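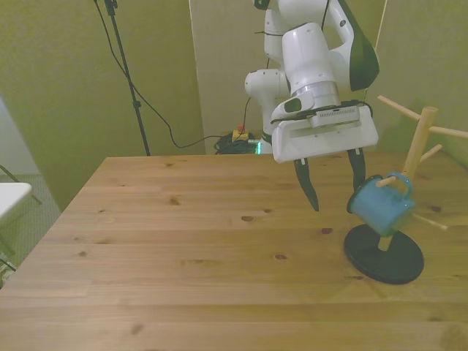
I have now lived with a smart thermostat for one full heating season, and I would like my old dial back. The Nonier cost me $209 and was supposed to learn my habits. My habits are not hard to learn. I get up, I want the house warm, I sit at a light pine table with a mug within reach, I go to bed. A dog could learn this in two weeks. The Nonier decided sometime in the second month that I leave the house at ten every morning, and it has been turning the heat down at ten ever since.

I work from home. I have told it so in the app, under a menu called Lifestyle, where the choices are "Office," "Flexible" and "Mostly Home." I picked Mostly Home. I'd like to know what it thinks "mostly" means.

Let me back up to the installation, since the box says it takes as long as a cup of coffee. It took me an afternoon. My furnace has the older kind of wiring with no common wire, and there is an adapter for that, sold separately, which you find out on page 4 of the setup booklet after you have already taken the old unit off the wall. So I spent one night in September with bare wires sticking out of the drywall and a sweater on.

Then the account. You can't set a schedule without an account. You can turn the ring on the front and change the temperature for right now, but anything you set that way gets overruled at the next "comfort event," and the comfort events live on a server someplace. I made the account. It asked for my birthday. My furnace does not need my birthday.

The terms of service run to 83 pages if you print them, and I did print them, mostly out of spite. There is a section on sharing "occupancy patterns" with partners. Occupancy patterns means when you're home and when you aren't. The partners are not listed. I wrote to support to ask who they were and got back a friendly note with a link to the same 83 pages.

Now the savings, because that's the whole pitch. The app sends a monthly report with a green leaf on it, and over the winter I collected a good number of leaves. What I didn't collect was any noticeable drop in the gas bill. I pulled up last year's bills and put them next to this year's, and the difference was so small that one mild week could explain it. The report compares me to "similar homes," and I have no idea what those are. I suspect they are homes with the windows open.

My friend Radoslava Šimek has the Ryu, a cheaper one, and she likes it. When I pushed her on what she likes, she said she can turn the heat up from bed. Fine. I grant that one. On a cold morning it's a real pleasure to do it with your phone under the blanket. But a programmable thermostat from the hardware store does it before you wake up, with no phone, and it ran on two AA batteries in my last apartment for as long as I lived there.

I went looking for help on the user forum, where the thread called "Away mode when I am HOME" has 2,017 replies. I read far more of them than I should have. The popular fixes are to wave at the hallway sensor now and then, to move the thermostat to a different wall, or to leave an old phone plugged in on the kitchen counter so the system believes a person is there. People had posted photos of their counter phones. They seemed pretty cheerful about it.

The one that worked for me was switching off the learning feature completely. It's under Advanced, then Experimental, and it warns you twice. Since then the Nonier has held whatever temperature I tell it to hold, and at ten in the morning the house stays warm. It's still on the wall. The old dial is in the drawer with the takeout menus, and I haven't thrown it out.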